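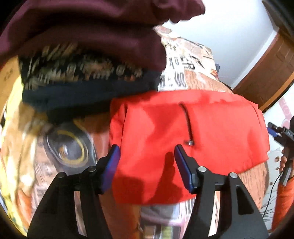 Red one spread out, zipper in the middle, second gripper coming in from the right.

November, Skosberg room, started writing at 4:40 pm with cold coffee

OK so the bedspread. I have been grumbling about our plain gray table for weeks, and now we finally have enough clips on the printed bedspread to say something about it, and I'm pretty happy! Also a bit annoyed, see further down.

Quick recap for whoever opens this notebook in spring. The question is whether the Devano policy learns to find the edge of a garment, or whether it learns "the thing that isn't gray." On the table it looks great. Every time we moved it to a bed or a couch it went to pieces, and we kept blaming the lighting. I never really bought the lighting story (it failed at noon too).

So the plan was two training sets, same size, same people on the grippers, same instructions. 500 demos on the gray table, 500 demos on the bedspread with all the other laundry left lying around. Nothing else changed. Same encoder, same learning rate, same number of steps, and I even kept the silly crop from the old config, which I hate, so the comparison would be clean.

The bedspread is a nasty surface for this and I mean that as praise. It has newspaper columns, line drawings, wood-grain bits and patches of every color, and the print is full of long straight dark lines that look exactly like seams to a network. There are red patches in it too, so plain color thresholding gives you garbage around the edges of the red cloth. I tried it for a laugh and the mask wandered off into the border.

What we did with the labels

Only three labels per clip this time: first touch, pads closed, let go. Last round we had eleven label types and everybody interpreted "regrasp" differently, so I threw all of that out. The edge points come from the Wastix tracker, run backward from the pads-closed frame. Running it backward was the best idea of the month (not mine, sadly, it was in a comment in the old Sales repo). At pads-closed you know where the cloth is because the fingers are on it, so you start from the one spot you can trust and roll back toward the flat state. Forward tracking had to guess at the start and then dragged the bad guess through the whole clip.

Backward has its own trouble. Once the cloth bunches up, part of the edge is hidden inside a fold, and the tracker happily puts a point on the lip of the fold and calls it the hem. For those I mask the point out if it jumps more than 2 cm between frames. Crude, but it catches most of the silly ones, and I looked through the leftovers by hand with a podcast on.

Results so far

Held-out test on the bedspread, 19 starting layouts, same 19 for both policies, layouts taped on a printout so we could put things back the same way. The table-trained one got a good edge grasp on 4. The bedspread-trained one got 13. I ran the second batch again after lunch since I didn't believe it, and it got 12, so fine, I believe it.

Then the bit I was worried about, going back to the gray table. I figured we'd lose something there. We lost one layout out of the 19 and the failed one was a sleeve tucked under, which the table policy also fumbles half the time. I'd call it even.

The failures on the bedspread are more interesting than the wins. Of the 6 it missed in the first batch, 3 were grabs at printed lines. It closed neatly on nothing, right along a column rule, very confident. One was a shadow. You can see in the clips how dark the gripper's own shadow gets on red fabric, there's a finger shape running right down it, and I think the policy treats that as a fold. The other two I'd put down to clutter, it went for the wrong garment.

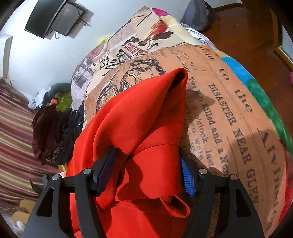

Cloth bunched between the pads, pointed peak at the top, DISASTER NEAR GLEN on the print behind it.

I picked a bunch of stills like this for the fold-lip problem. Look at the loop hanging open at the lower right, with the rounded lip. The tracker loves that lip. There's a perfectly good thin seam line just above the right-hand grip point and it ignores it, and then there's the hollow at the top of the peak, which it likes even more than the lip. If I were a small convolutional network I would probably fall for it as well. And yes, the headline in the background has become the name of this failure mode. Please don't put it in the paper draft, I already had to take it out of one figure.

Something I want to try on these: give the model the left and right pad regions as separate crops. The two pads look quite different in brightness in a lot of the clips, one nearly navy and the other bright blue, and right now the color augmentation treats the whole picture as one thing. So the pads get shifted along with everything else and we may be washing out the one cue that tells you whether cloth is touching. Could be nothing. Cheap to test, though, one overnight run.

Annoyed part

Sync between the two grippers. When the second one is in view of the first we can check by eye, and in a few clips the close event is off by enough frames that it matters for the two-handed part. I fixed the offset per clip where I could see both. Where I couldn't, I left it alone and put a flag in the sheet, column H. Don't train the two-handed model on flagged clips until I've redone those. The one-handed numbers above aren't affected, they only use a single stream.

Also the sheet has two columns called "layout" and they disagree in places. Use the second one.

To do

Rerun with separate pad crops, start tonight before leaving.
Shadow augmentation: paint soft dark finger shapes over the cloth, see if the shadow miss goes away.
Try training on a mix, half table and half bedspread, same total.
Redo the sync on column H clips.
Ask whether the Sales people still have their striped blanket set, I'd like a third surface that has long lines but no lettering.
New tape for the layout printout, the corner is coming off.

5:55 pm. Pad-crop run is started on the second machine, loss is going down, leaving it alone.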